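**Plornevier two-arm recording bench** - hire or buy, from Buder

Updated November. Prices on request, see bottom.

Two small arms on one rail, walled in on the sides, for collecting demonstrations by hand. You drive, it records, you get files your training people can open. Built at Daltham, tested at Daltham, goes out on a pallet.

## What you get

- two follower arms, white printed links, grippers fitted
- two leader arms (the ones you hold), same joint layout, lighter springs
- aluminium rail, arms bolted on, don't shift them without redoing the zero
- wall panels, patterned or plain. Patterned are the blue ones with the orange circles. Plain is grey
- fixed camera plus bracket. Second camera is extra
- recording laptop with Eklund already on it
- starter box of objects: toy bricks, a two-compartment tray, odds and ends
- foot pedal, start / stop / bin the take

Not included: table, monitor, somebody to do the driving. We can sort the last one, ask.

## Recording

Press pedal, wait for the beep, do the task, press again. If you fumbled it, long press and the take is gone. Keep the fumbles where the arm recovers though, those are useful. Drop a brick, pick it back up, carry on, fine. Drop a brick off the rail, bin it.

A full session is 4 hours with breaks. Hands get tired before the motors do. Most people need 24 practise takes before theirs are worth keeping, we'd throw those away and not argue about it.

Eklund writes joint positions, gripper opening and video on one clock. Each take gets a plain text label, type it before you start, not after, you will forget. Same wording every time please. "brick in tray" and "put block into tray" end up as two tasks and then somebody has to merge them.

Move things about between takes. Really move them, a nudge isn't enough. If the tray never leaves the back wall the policy learns the back wall. Swap the clutter too.

## Panels

Get asked about these a lot. Patterned set is there so the background isn't the same blank in every file. Unclip, swap, clip. Takes 6 minutes for a full change if the posts are square. If they aren't, loosen the bottom bolts first.

## Care

- Check the cable loops before each session. They need slack at the elbow, if one has pulled tight stop and re-route it
- Wipe gripper pads, dry cloth only
- Screws on the mounting plates work loose with heavy use, nip them up weekly
- Vents under the rail: keep clear, no tape, no stickers
- Power off at the wall before you put your hands in. Yes even for one brick

## Known problems

Left gripper on older benches closes slightly short. Send us the serial, we post the new horn free. Pedal sometimes double fires on carpet, put it on a bit of board. Clear plastic objects are hard to see on the standard camera and we havent got a nice fix yet.

## Hire

Minimum hire is one month. More than 77 takes an hour has been done on short pick-and-place jobs, don't plan on it, plan on half. Set up visit included within reach of Daltham, otherwise we do it over a call and it's fine.

Questions, quotes, spare parts: Duván Salazar at the Buder bench desk. Mornings best. Say whether you want patterned or plain panels in the first email, saves a round. 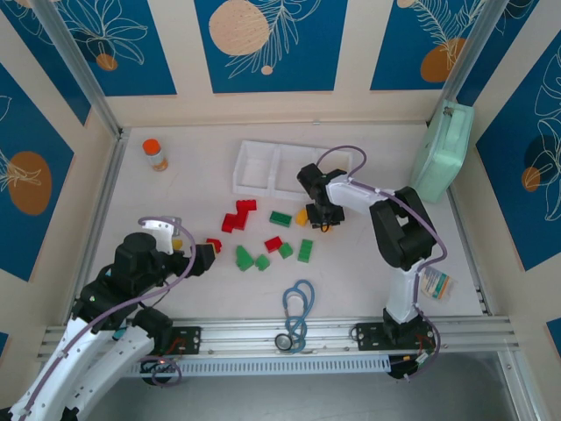
Plornevier bench with patterned panels, both follower arms over a mixed-clutter layout.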